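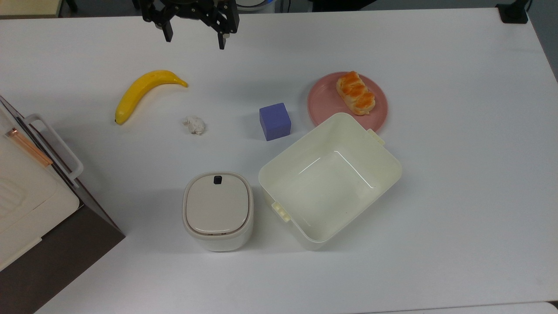

Right, I've finally got something worth posting about the grasp planner, so settle in. Over the past few weeks I've been rewriting the part of our stack that decides which object to go for first and how to get to it, and it's running on the real arm now. White table, black two-finger gripper, and a nice awkward spread of stuff underneath it: banana, crumpled tissue, purple cube, a pastry on a pink plate, an open cream container sitting partly in front of that plate. The plate and container pair is the bit I've been losing sleep over, and it's most of this thread.

Some background for new followers. The planner is called Mockus. It takes a depth image and a set of object masks and gives back a ranked list of grasps. The old version scored each object on its own and picked the highest number. Simple, quick, and quite happy to drive a finger straight through the side of a container on its way to something tasty.

The rewrite scores the whole path: the approach, the closing of the fingers, the lift and the way out. So a pastry with a lovely grasp but a high plastic wall next to it now loses to a dull cube standing in the open. The cube wins nearly every time, bless it.

The hard part was partly hidden objects. If you can only see the top two thirds of a plate, where's the rest of it? The old code treated anything it couldn't see as free space. I know. I wrote it.

Now there's a third label. Voxels are free, full or unknown, and unknown costs you something to pass through but isn't forbidden. I tried forbidding it first and the arm just sat there sulking, refusing every grasp that went anywhere near the container.

Getting that cost right took ages. Too low and you're back to barging through plastic. Too high and the planner takes these enormous scenic routes, up and over everything, like it's avoiding someone at a party. I ended up making it depend on speed, so you can go through unknown space as long as you go gently. Very pleased with that one!

Numbers, because people always ask. Planning time per grasp used to be 560 ms on the bench machine. It's now 295 ms, and that's with the path scoring switched on. I was fully expecting it to get slower.

Where did the time go? Mostly collision checks. We were building a fresh distance field for every single candidate grasp. Same table, same objects, same field, over and over. Now it's built once per image and shared. That was an afternoon's work and I'd been putting it off since May.

The rest came from throwing out bad candidates early. If the gripper's wrist would end up below the table, you don't need a beautiful score for it, you need it gone. We go from 136 candidates down to a couple of dozen before anything expensive happens.

Tissue update, for those of you who've been following the Great Tissue Saga. A crumpled lump of white paper on a white table is horrible for segmentation. Most of what the mask has to work with is a faint grey shadow. Sometimes the mask IS the shadow.

What helped was letting depth overrule colour when the two disagree close to the table surface. The tissue does stick up, after all, and the shadow doesn't. It's a tiny change, maybe ten lines, and the mask stopped wandering off to one side.

It still struggles when the tissue gets squashed flat. No cleverness there yet. Open to ideas, truly – my replies are full of people who know more about this than I do and I love it.

Shiny insides of containers are the other pest. You get glossy reflections on the inner walls and the depth camera reports little holes and spikes, so the planner thinks the floor of the bin has a pothole in it. At the moment I run a median filter inside any mask labelled as a container. Crude. Works well enough that I've stopped fiddling.

I've also swapped our viewer over to Cundetti, which draws every candidate as a little ghost gripper coloured by score. I cannot tell you how much this has helped. I found a flipped axis within five minutes of opening it. It had been there for months, quietly making every left-hand approach look worse than it was.

If you work on planning and you're still reading logs line by line, please go and draw something. Anything. Even arrows.

Config tip while I'm here. We used to have 73 parameters in one file, most with names like thresh_2. I've split them by stage and deleted every one that no code was reading. There were a lot of those. One had a comment saying "do not change" and it wasn't connected to anything.

What's next: ordering. Right now Mockus plans one grasp at a time and then looks again. I'd like it to think a step or two ahead, so it can work out that shifting the container first makes the plate much easier to reach. Braline, our task layer, already has the hooks for it. I just haven't been brave enough to plug them in.

Somebody's asked already, so: yes, the planner will be open, probably under the Umanano repo with the rest of our tools. The code needs a tidy first, and the install notes currently assume you are me.

Going to leave it running against the banana with the new curved-object sampler while I make tea. It likes grabbing near the stem end and I'd like it to like the middle. More when I've got plots!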